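Home Stories Archive Contributors Submit Contact
Search this site Enter keywords Go

Commencement

The Representation (Outlying Districts) Bill had 88 clauses when it left the lower chamber at Grukmont, and Shazia Swati had drafted all of them except clause 64. Clause 64 had been moved from the floor late on the final evening, in manuscript, by Sutrisno Ong, the member for Plivard. It was carried on the voices. It read as follows:

"This Act comes into force in respect of Bramden when the number of persons on the electoral roll for that district reaches 1,000."

Swati received a copy at her desk at twenty past nine. She put a pencil line under "reaches" and a second line under "when". She then read the whole bill again from the long title, checking every reference to Bramden against the new clause. It took until a quarter to one.

The purpose of the bill was to give three districts a seat each. Two of them, Chraibi and the northern islands, would have their seats from the date of signature. Bramden had been treated separately throughout. It was a quarry district with a single road. Its people had voted as part of Plivard for as long as there had been rolls, and Plivard had never returned a member who lived at the Bramden end of it. The government of Driss Nasr had promised Bramden a seat in its manifesto, in a sentence that did not mention a threshold.

In the morning she took the text to Anathi Maluleke, Clerk of the Chamber, whose office was at the end of the same corridor.

"There are two readings," Swati said. "On the first, the Act commences the first time the roll touches the figure. On the second, it is in force only while the roll is at or above it."

"A thing that commences has commenced."

"That would be my view. The words 'in respect of' make it arguable."

"Who would argue it?"

"Mr Ong."

Maluleke opened the roll returns on her screen. The Bramden return was compiled by the registrar at Plivard on the last working day of each month and published on the first working day of the next. In the most recent return the roll had stood one short of the figure. In the return before that it had been four short. The quarry had been taking on men since the summer and several of them had brought families.

"Does he know this?" Swati asked.

"He is sent the return. Every member is."

The bill then went to the upper chamber, which could amend but had a practice, in the last fortnight of a session, of not doing so. Swati wrote a note for the minister. It was two pages long. The first page set out the two readings. The second recommended that clause 64 be replaced by a clause naming a date, and annexed a draft with the date left blank. She sent it at noon, and the reply came at ten past four from Nasr's private secretary. The minister was grateful for the note. The minister did not wish to reopen the bill. If the bill were amended it would have to return to the lower chamber, where the majority had been four in a house of 102, and two of the four were unwell.

She filed the note and the reply together.

In the upper chamber the bill was taken without debate. Achilleas Tzanetos, who presided, asked whether any member wished to speak to clause 64, and left the usual interval. He had been a conveyancer for most of his life and it was understood that he read what was put in front of him. He looked for some time at the page. Then he put the question, and the bill passed, and a fair copy was made for signature.

The December return was due to be compiled in the ordinary way. Before it was, Swati had a telephone call from the registrar's office at Plivard. The caller was a deputy who did not give his name until he was asked for it. He wanted to know at what point in the day a roll was taken to be the roll.

"Close of business," Swati said. "Section 12 of the Registration Act."

"It's only that we had applications in this morning. From Bramden. Two of them, both in order."

"Then you enter them."

"We've entered them. We also had a removal this afternoon. And we're told to expect another before five."

"Told by whom?"

The deputy said that the member's office had been in touch about the accuracy of the roll.

She wrote down the times as he gave them. Two names were added at five to eleven. One was removed at twenty past two, a woman who had gone to live with her sister at Chraibi and had signed the form herself. The expected removal concerned a man who had left the quarry. He had not signed anything, and the form had been sent in by a neighbour whose address was in Plivard.

"From five to eleven to twenty past two," Swati said, "what did the roll stand at?"

There was a sound of pages. The deputy said that it would have been one over.

"And now?"

"Exactly at it. If the second removal is good, one under at close."

She told him that a removal on a third party's form required a notice to the voter and fourteen days for a reply, and gave him the section. He said that he had thought so. He asked whether he could say that the advice had come from Grukmont, and she said that he could say it had come from the Registration Act.

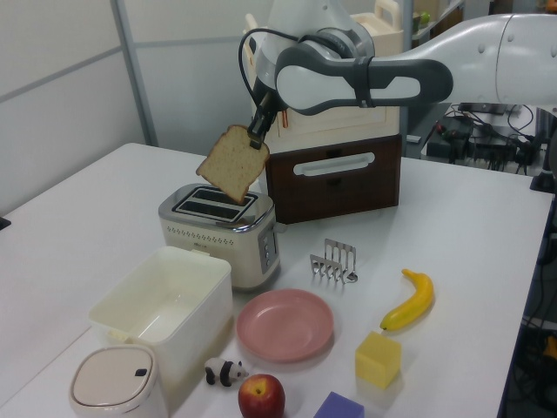
Clause 64 did not say who was to decide that the figure had been reached, and Swati considered this the more serious defect. A date decides itself. A number has to be read off by somebody, at some moment, with authority to do it, and neither the registrar nor the Clerk had been given that authority. She put this to Maluleke at half past five, over the canteen's last pot of tea, and Maluleke asked for it in plainer terms, as she would have to explain it to members. Swati said to think of a slice of bread held over a toaster. It is held by its top edge, tilted, with one lower corner above the two slots, and anyone looking at it would say what was going to happen next. No clause in the Act said whether the bread was in when the corner passed the slot or when the hand let go, and Mr Ong's case would be that the hand had not let go. Maluleke wrote down "corner" and "hand" and put a ring round each.

They agreed that a certificate was needed. There was no power in the Act to issue one. There was, however, a general power in the Clerk to certify the state of any roll "for the purposes of the business of the Chamber", last used to settle a disputed postal count. Swati drafted the certificate in four lines. It stated the number of persons on the Bramden roll at five minutes to eleven that morning, as entered, and the number at close of business. It offered no view of what followed from either.

"You have left out the conclusion," Maluleke said.

"It would be outside the power."

Maluleke signed it at ten to seven. One copy went to the minister, one to the registrar and one to the member for Plivard, whose office acknowledged receipt at once and then rang twice before eight. Neither call was put through.

Ong raised the matter on a point of order when the chamber next sat. He spoke for eleven minutes. He said that a district could not acquire a seat over the course of a morning and that the clause, which he might claim to know something about, had been intended to require a settled population. He was asked from the benches opposite why it did not say so. The Speaker ruled that the meaning of an Act was for the courts and that the meaning of a certificate was plain on its face, and called the next business, a motion on harbour dues.

A writ for Bramden was drawn up that week. Swati checked the district boundary in its schedule against the survey sheets and found that the quarry road had been described as running east of the weighbridge, when it ran west. She corrected it by hand, initialled the margin and sent it down to be sealed.

The fourteen-day notice to the man who had left the quarry was returned with a reply. He had taken a room on the other side of the same village. He enclosed his new address and asked to be kept on the roll.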